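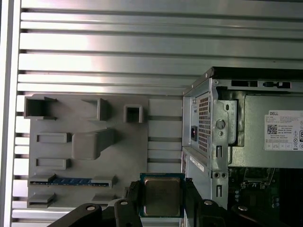
Skitgate is looking for writers to take part in a new collection of short stories for readers aged eight to twelve. Each story will be told by a different child in the same small town, Trisov, over one week of the school holidays. The children's interests should be particular to them. One might collect beetles, and another might care a great deal about the fine gold lines along the edge of a computer processor. We want to hear how that child talks, what they notice first and what they leave out.

You do not need to have been published. We welcome school librarians, parents, retired people and anyone else over 18 who writes for this age group. Writers with an agent may apply, but should do so themselves.

## What we are asking for

- one complete story of no more than 2148 words, told in the first person
- a note of up to 10 lines on who your narrator is and where they live in the town
- your name and email address on a separate page, as stories are read without names

Stories in verse are fine. Please do not send picture book texts or chapters from a longer novel. 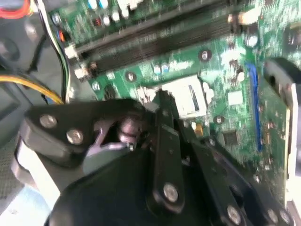 The adults in Trisov can have any job you like, but we would like to see fewer wizards and detectives than we had last time. Work is a good subject for this age group, and children often know more about it than stories allow. A matte-black plate with round silver screw heads, next to a green motherboard, is enough for a narrator to have an opinion on. So is a bus timetable. Technical words are welcome if the child would use them – we will not ask you to take them out.

## What you will get

Chosen writers will be paid a flat fee of £728 and will receive 4 copies of the finished book. You keep the copyright. Everyone chosen will have two rounds of edits by email and a day's workshop at our Jeltow office, with lunch and standard train fares paid. If you cannot travel, you can join by video.

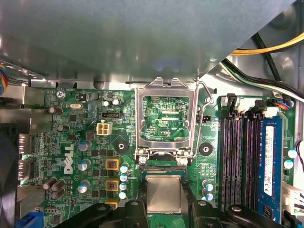 ## How to apply

Send your story and note as one Word file through the form on the Skitgate website. Choose "Trisov stories" from the menu. The form closes at noon on the last day of February, and we will reply to everyone by the end of April. The workshop is in June.

If you need the form in another format, write to the Jeltow office and we will post a paper copy.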